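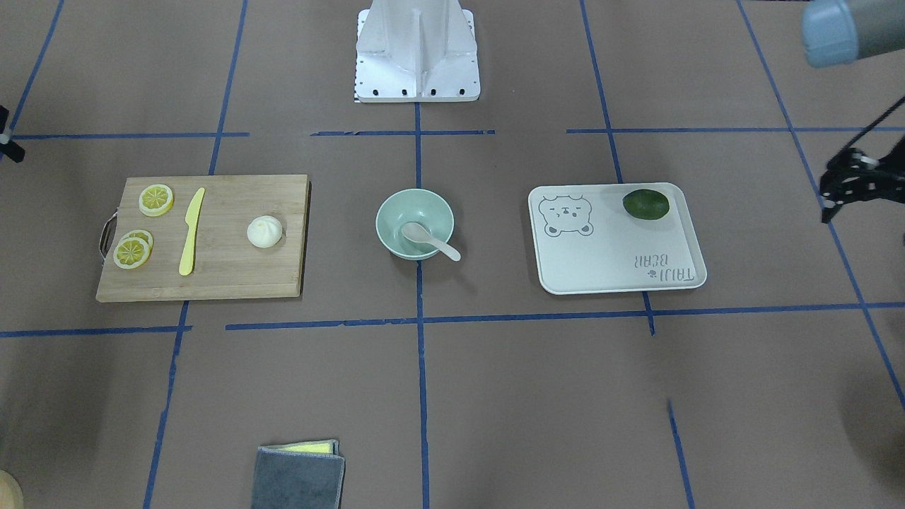
Berance wrote that its members had heard the same promise every August: a machine would soon set the table, put away the dishes and wipe down afterward. It asked whether any can do so yet without a person standing by.

Posted by Wongsuwan

A qualified yes. Moving one known item, such as a bowl or a tray, to a known spot is within reach. Clearing a table after a meal is harder – soft food, thin slices and folded cloths do not behave the same way twice. Our office advises members to consider each chore separately.

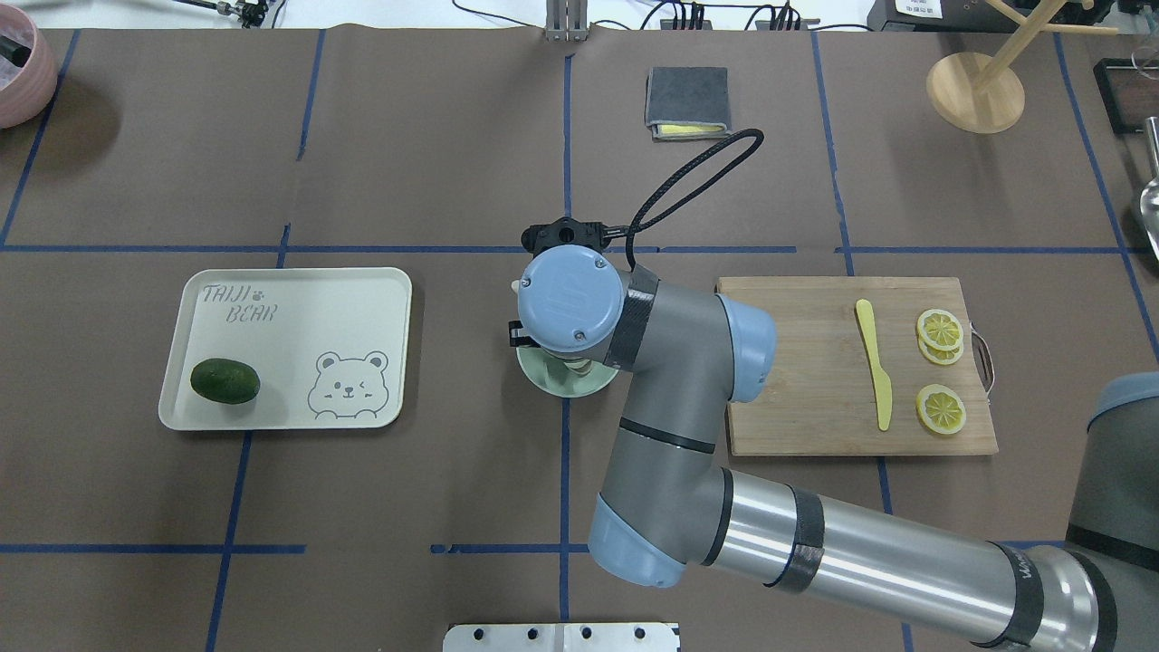 The same caution applies to shop floors. A station that repeats one motion all day may be suited to a machine, while a bench where the work changes by the hour still calls for a person. Members should request a demonstration with their own dishes and tools before signing any agreement.

Posted by Manlow

We looked into this for our kitchen and kept the staff. The dishwasher is automatic enough.

Posted Friday by Lulano Help Desk

Home | Topics | Ask | Members

Related items
Robot vacuums on stairs
Folding machines for small laundries
Repair of a 1946 mixer
Who pays for a service call?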